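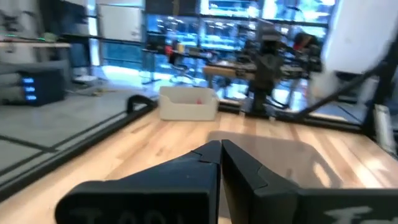 A wooden tabletop. Look for the thin lines of the grain!

Why does wood have stripes?

Hi! I'm Rin, and I have a question for you. Have you ever been stuck at a table waiting for dinner and started following the lines in the wood with your finger? I did it all the time when I was a kid. I used to pretend the lines were rivers and my peas were boats (my mom was not a fan of this game).

Those lines are called grain, and they were made by a tree, very slowly, while it was busy being alive. Let's find out how!

A tree grows in two directions

Trees get taller at the tips of their branches. You probably knew that. But they also get fatter, and the fattening-up happens in a super thin layer hidden just under the bark. It's called the cambium (say it like this: KAM-bee-um). Every year the cambium makes new wood on its inside, so the tree puts on another layer all the way around, like pulling a sweater over the sweater you already have on. And it never takes the old ones off!

Now, in places with a warm season and a cold season, a tree doesn't grow at the same speed all year. In spring it's thirsty and in a hurry. The wood it makes then has big open cells and usually looks pale. Later in the summer the tree slows down and makes smaller cells with thick walls, all squashed close together. That part looks darker. By October a lot of trees have pretty much quit for the year.

One pale part plus one dark part makes one year. That's a ring!

So where do the stripes come from?

If you cut straight across a log, you see circles inside circles. But most boards aren't cut that way. They're cut the long way, from the bottom of the trunk toward the top, and then the rings show up as long lines.

Here's a trick that helped me get it. Take a carrot. Cut it across and you get a round coin with a circle in the middle. Now get a grown-up to help you cut another carrot the long way. No more circle! You get a long pale stripe down the middle. Same carrot, different cut. (Eat the carrot after. That's the scientist's reward.)

Boards from different parts of the log look different, too. If the board is cut so the rings stand up on their edges, the lines come out nice and straight. If it's cut closer to the outside of the log, you get big pointy arches that look like mountains, or flames, or a very tall hat.

What about knots?

A knot is where a branch used to be. The trunk kept getting fatter and grew right around the bottom of the branch, so when the log gets sawn up, there's the branch, sliced through like an olive in a sandwich. Look at the lines next to a knot and you'll see them bend around it, just like water going around a rock.

Reading the rings

My favorite tree stump is by the path at Warnside, where I go walking with my dog. I sat down with a pin and a magnifying glass and counted 37 rings, which makes that tree older than me! It had 4 really skinny rings all in a row near the middle. Skinny rings can mean the tree had some hard years. Maybe there wasn't enough rain, or maybe bigger trees next door were hogging the sunlight. I can't tell which one it was just from the stump, and that bugs me a little.

You don't have to cut a tree down to count its rings, by the way. Scientists can use a hollow drill to pull out a skinny stick of wood, thinner than a pencil, with all the rings lined up along it.

Try it yourself: grain rubbings

You need thin paper, a crayon with the wrapper peeled off, and some rough old wood. A fence post or a stump is great. A smooth shiny table won't work very well, and please don't crayon the table anyway.

Hold the paper flat against the wood and rub gently with the side of the crayon. The hard dark lines often stick up a tiny bit more than the soft pale ones, so they grab more color. Write down where you found each piece, then go find another one. I have 21 rubbings taped up in my hallway and the best one is from a wobbly gatepost!

Words to know
Bark: the tough outside of a tree
Cambium: the thin layer where new wood gets made
Grain: the lines and direction of the fibers in wood
Knot: the place where a branch joined the trunk

Written by Rin Ichikawa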